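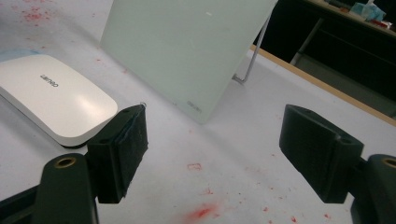 2021-01-12
By the Wandville gripper bench

We finally have two hand-held grippers on the bench at the same time, and the first comparison is under way! One is the Bavari, which a few of you tried at the open evening, and the other is the Aoun, which came with no manual and one spare pad. Both have a pair of black fingers and a camera looking out between them, so whoever is holding the tool and whoever watches the recording later get nearly the same view. We're working on an ordinary white tabletop covered in red specks, and I've grown very fond of those specks. A plain white surface gives the tracking software hardly anything to hold on to, while a scatter of small marks gives it plenty, and on our first passes over the table the position estimate stayed with us far better than it did on the clean bench next door.

The test is simple. You start with the fingers wide open, close on an object, lift it, carry it across the table, put it down and open up again. We logged 166 tries with the Bavari and stopped at 100 with the Aoun when the battery gave out (the charger is on order, please stop asking). The Bavari is the nicer one to hold. The trigger has a long, soft pull and you can feel when you've got something, which makes a huge difference with thin or floppy things. The Aoun closes harder and quicker. It's great on boxes and bottles, but it tends to shove light objects along the table before it has a proper hold on them.

Pads turned out to be half the story. A fabric or foam face holds on to smooth plastic much better than bare plastic does, but it frays at the edges with use, and a frayed pad doesn't let go as cleanly. We want to try a thin rubber sheet next, cut to the same shape, and see whether it lasts. If you have offcuts at home, bring them in! Anything up to 3 mm thick should fit.

The cameras were the other surprise for me. The Aoun's picture is sharper in the middle, but the Bavari's wider view keeps both fingers in sight even when they're fully open, and it picks up a good stretch of whatever is standing behind the work area. For replaying a grasp on the arm later, I'd take the wide one every time.

The replay side is still waiting on the Sateck controller. It talks to our arm, but with a delay of about 2 seconds, so no fast moves yet. I'm hoping to have that sorted by March, and then we can run the same grasps by hand and by arm on one table and put the recordings side by side. I can't wait to see those.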